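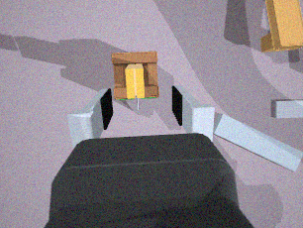 Second week of teaching by remote control in the simulator. I drive the arms with Grurnero and save each try as a demonstration.

My goal for November is 100 good ones. I have 7 that I would show to the people at Hundent.

The hard part for me is depth. In the wrist view I always believe I am closer to the wooden pieces than I am, so now I check the wide view before I go down.

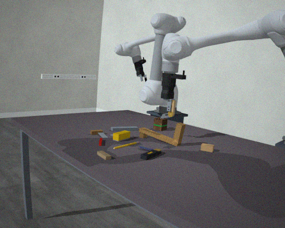 Wide view, both arms over the table.

Next I will try slower hand movements. Tips are welcome!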